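Sep 25, 2019

Up before the alarm with a stiff neck and a plan, the second of which is always the more dangerous. I have decided that the small room will be tidied and kept tidy. I decided the same thing in June, in the same cardigan.

The trouble with the small room is that it has a nice floor. I paid extra for the herringbone and now feel I ought to be able to see it. Periklis Galanis came round when it was laid, walked up and down it twice in his socks and told me it would show every crumb. He was right, and has rung at intervals to check that he is still right.

So today was the bucket method. I read about it in one of those free papers they leave at Closemgate station. You carry a bucket round the room and everything that has no business being there goes in it, and you are not allowed to stop and read any of it. The white plastic one was promoted from under the sink for the purpose.

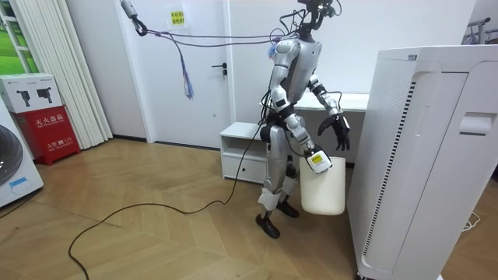
I have owned four proper storage systems in my life. The last was a Bostevard, 43 pounds, with compartments, and it took me most of a weekend to put up and the rest of the year to ignore. The bucket has one compartment and cost next to nothing. I can't lose the instructions.

Rules, as agreed with myself over toast. Start at the door and go round by the wall. Table before floor. Cups go straight to the kitchen and do not count as progress. Receipts go in the bucket even if they look important, and the one from Plesov for the kettle goes in the bin, the kettle having died in the spring of its own free will.

I broke the reading rule almost at once, over a letter from Mamani's, the dentist, dated some time in the year 2000 and inviting me to a check-up. I thought about ringing to accept.

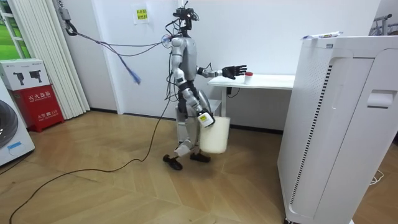

The table was always going to be the hard part. It is a plain white thing, bought for writing at, and in all this time I have written one letter of complaint on it and a great many shopping lists. What it really likes is to be put things on. A flat top near a door hasn't a chance in my house. My mother had a hall table that went the same way, and when she was 70 she finally gave it to my aunt, who rang a week later to say it had filled up by itself.

Stopped for tea. Periklis rang, wanting to borrow the long ladder, and asked what I was up to. I said I was clearing the small room. He said "Again?" and then asked after the floor. I told him he could fetch the ladder himself.

Tomorrow the little white cabinet, which I have not opened since the summer and would like to go on not opening. Must buy bin bags, and milk.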